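Chapter 2
Closing Work in a Small Shop: Bags, Cups and Floor

Yi-chun Tang

Before you read

Think about a coffee stand or a small shop that you know well. Who takes out the bags at the end of the day? Where do the new paper cups wait before somebody puts them in their place? Write your answers in your notebook. We will come back to them in section 2.4.

2.1 Why this chapter comes early

Many students want to begin with the coffee machine or with the cash register. I understand this wish, but in our course the first practical lesson is closing work. A new worker at a counter usually closes the shop many times before she is allowed to prepare a drink alone. Closing work also teaches where things are kept, and a person who knows this will be faster in everything else.

In this book we follow one shop, the Kulstead counter on Flanstead Street. It is a small place with a long counter and a tiled floor. On a normal day it sells 200 hot drinks, and in the second week of January it used 1,075 paper cups. You will meet these numbers again in Chapter 5, when we learn to write an order.

2.2 Two kinds of work at the same time

At closing time the worker has work on the floor and work on the counter. The floor work is collecting bags, picking up wrappers, sweeping and mopping. The counter work is wiping, filling the cup dispenser and putting away what is left. Beginners often mix them. They wipe a part of the counter, then they see a bag, then they go back to the counter with the same hands.

The rule in this course is simple: finish the bags first, wash your hands, and only then touch the cups. A paper cup will be at somebody's mouth the next morning, so it must be handled by the lower half or by its plastic sleeve. 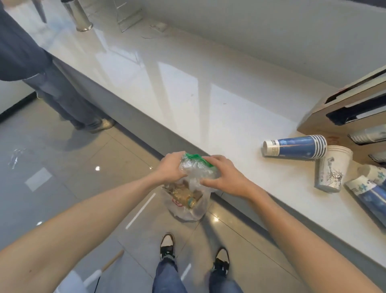

Fig. 2.1 Handling bags on the floor beside the counter. Stacks of paper cups lie near the wooden cup dispenser.

Look at the figure again after you have read the rule. Cups and bags are often close together in a small shop, and the order of work matters more there than in a big kitchen. Notice also the clear wrapper on the tiles. On a glossy light floor, clear plastic is easy to miss, and it is slippery under a shoe. Walk once along the whole counter and look down before you bring the mop.

2.3 Moving a light bag

A bag full of cups and wrappers has almost no weight, but it takes a lot of space. Press it slowly with open hands to let the air out. Do not press a bag if there may be glass or wooden sticks in it - one stick is enough to make a hole. Thin bags should be held from two sides when you carry them, and the knot should not take all the weight.

Words to learn

sleeve: the long plastic bag in which new cups are delivered
dispenser: a holder from which cups are taken one by one
grout: the material in the lines between tiles

Exercise

Make a closing list for a counter that you know. Put the floor work and the counter work in separate columns, and mark the moment for washing hands. Compare your list with a partner's list and discuss every difference.

We use cookies to remember your reading position. Accept Settings
Search this book Go
Contact the publisher | Copyright Urkex Learning | Back to top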